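Hand-held gripper demos: what to do with frames where nothing is being held?

Posted in Teaching and Demonstration by Rundano

I am putting together a set of demonstrations for a small arm that will pick cutlery off a table and put it in a tray. I record them with a hand-held gripper with the camera mounted behind the fingers. So far I have 205 demonstrations and I am aiming for 1,000 by the end of August.

My trouble is the start of each one. I press record, bring the gripper down over the table, and there is a stretch where the fingers are open and there is nothing between them. Sometimes it is a second, sometimes much longer, depending on how quickly I get going. Then I move across to the fork or spoon and do the actual pick.

I trained a first policy on 43 of the cleaner ones. It reaches the table, opens the fingers and then hovers. If I nudge the spoon closer it will sometimes go for it, otherwise it just stays there until I stop the run. The loss looks fine and the picks are good when it gets that far.

Two things I would like to know. Should I cut the open-finger part out altogether, or keep some of it? And does the look of the table matter? Mine is pale with a strong wavy grain and I only have the one. A typical early frame:
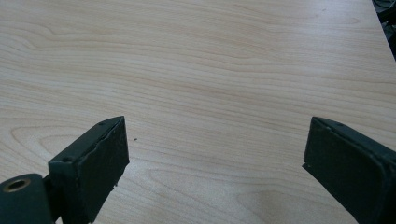
3 replies

Danow

Trim them. Anything before the gripper starts to move is waste.

Tramance

I would not trim everything. The policy has to get from open fingers over bare table to the spoon somehow, and if you cut right up to the grasp it will never have been shown how. What you want to remove is the standing still.

The hovering is common. If a large share of your frames show open fingers and no movement, the policy learns that the right thing to do when it sees open fingers is to stay where it is. It has no idea that you were waiting for the recorder or getting comfortable. With one frame as input it can't tell how long it has been waiting either, so once it stops it keeps on stopping.

What I do is this. Work out the speed of the gripper from the tracked pose, find the first point where it stays above a small threshold, and start the demonstration a few frames before that. Do the same at the end. Then look for pauses in the middle, but be careful with those, as the moment when the fingers close on the object also looks like a pause if you only go by position. Check the finger width as well and leave those parts alone.

After that, watch seven or so of the trimmed ones from start to finish before you retrain. It is dull but you will spot a bad threshold straight away. I once ran the whole lot through with the units wrong and lost every approach.

For the recordings you have yet to make, change the habit. Get the gripper to its starting position first, decide which piece you are going for, then press record and move at once. Vary the starting position too. If the spoon is always out of view at the start and always to the right, the arm will learn to go right.

On the table: a grain like yours is helpful for tracking. Camera tracking needs something to hold on to and a plain white top is much worse. The long lines do look alike along their length though, so if you see the pose slipping from side to side, put a printed mat or a few markers further out where the camera will catch them. For the policy it is a different matter. If it only ever sees one table it may lean on that table. A couple of cloths and a sheet of card would give you some variety without buying furniture. The lighting is worth changing as well — do some in the morning and some in the evening with the lamp on.

Two smaller points from your picture. The facing on the left finger looks rough down its right-hand edge, while the right one looks smoother. It may make no difference with cutlery, but if the arm has newer pads than your hand-held tool, a grip that works in your hand may slip on the robot. I would use the same pads on both. Also, wipe the table down. There is a tiny dark speck by the left pad, perhaps a crumb, and it is easier to clear it than to wonder later.

Doležal

Agree with the above about keeping the approach. I would add that you can give the policy two frames instead of one, a short gap apart, so that it has some sense of whether it is moving. It helped me a little, but the trimming helped far more.

If you have the patience, record a small batch where you start in an awkward spot and have to come back to the object. Those were worth more to me than another batch of tidy ones.

Rundano

Thanks. I had been trimming by hand and leaving the starts in, so the speed threshold will save me a lot of time. I will redo the 43 first and see whether it still hovers before I record any more.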